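Front Counter Person, Part Time, Skolatano Dry Goods

Last updated: September

We sell rice, beans, flour, nuts, tea and eleven kinds of lentil out of large bins, by the pound, to people who have strong feelings about lentils. We need someone to stand behind the counter and be decent about it.

The job is 20 hours a week across three afternoons and Saturday morning. You will weigh things, bag things, tie the bag, and hear about a soup. You will refill the bins from the back room, where the sacks are heavy and the shelving was put up by an optimist. You should be able to lift 50 pounds, or know how to look at a hand truck without fear.

Wednesday is delivery day. The truck from Kerora is due at 3 and has been on time once, in a snowstorm. You will sign for what arrives and write down what didn't. Please don't argue with the driver. We have tried it and he enjoys it. 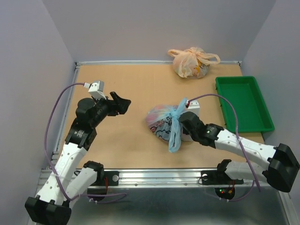
Pay starts at $15 an hour, with a raise after your first 14 weeks if we all still like each other. You also get a third off anything in the store, including the Grønli crispbread, which customers describe as "bracing."

Retail experience is nice to have. Mental arithmetic is nicer, as the register goes down whenever it rains. We will train you on the scale, the slicer and the regular who pays in quarters. A second language would be useful, and so would patience in the first one.

We are not looking for a rock star, a ninja or a self-starter. Starting when the store opens is fine.

To apply, drop off a page about yourself at the counter any day before noon, or leave it with the bakery next door if we're closed. Tell us where you've worked, which afternoons you can't do, and what you cook when you're tired. There is a wrong answer to the last one but we won't hold it against you for long.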